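Notebook, Nov 28, 2021

Goal-probability model, away-goals check

Reran the two-leg knockout set with the new shot weights from Flonell. 2874 matches in the file after I threw out the abandoned ones and the duplicates. The claim we were asked to look at is that a side losing the first leg by two at home is "as good as out." Everyone in football writing says it. I wanted to see the number before repeating it.

Prolau gives such sides far too little chance, in my view. It treats the second leg as a fresh match with the same two teams, and it plainly isn't one. The leading side sits back, the trailing side shoots from anywhere, and then the shot count gets read as dominance. I don't trust any shot total taken after the 60th minute of a second leg.

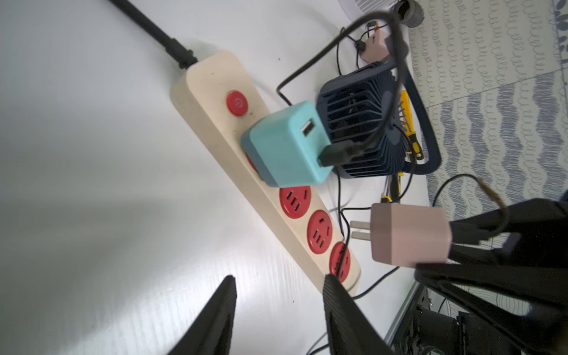 What I changed

1. Split shots by score state (level, one up, one down, two or more either way).
2. Dropped the "momentum" term. It was fitted on 19 ties. Nineteen! I can't find where it was agreed.
3. Kept red cards as they were, though the sending-off minute is missing for part of the Priramstead data.

Ran 800 simulations per tie. The comeback rate moved up a little, less than I hoped, and most of the movement came from 4 ties with very odd second legs. Take those out and I'm nearly back where I started. So I would not put this in front of anybody yet.
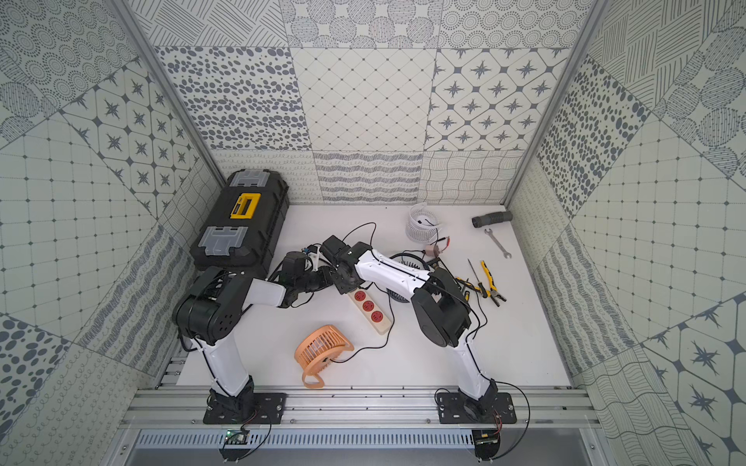 Both arms, with the plug held up between the grippers.

The Sombatkul ratings are a separate headache. They look impressive on the summary page, but the ratings for a given round seem to include results from that same round. If so, of course they "predict" well. Asked for the raw weekly tables – no reply so far.

Also unconvinced by the home advantage figure. It is one number for every league and every season, including the matches played without crowds. Needs its own column.

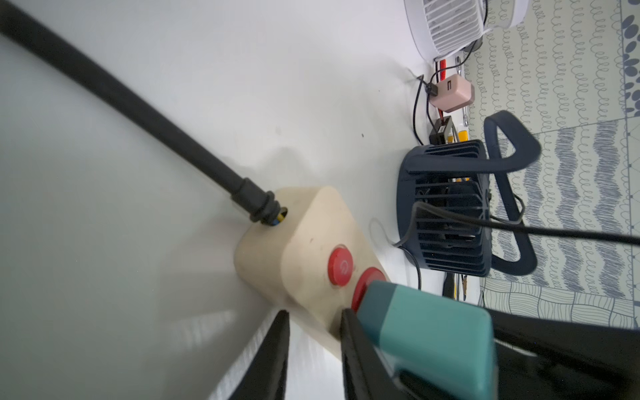 Cord end of the power strip, red buttons on top.

To do before the December draw: refit without the crowdless matches, check the extra-time coding (some 90-minute scores look like 120-minute scores), and leave the old weights in the folder so we can compare.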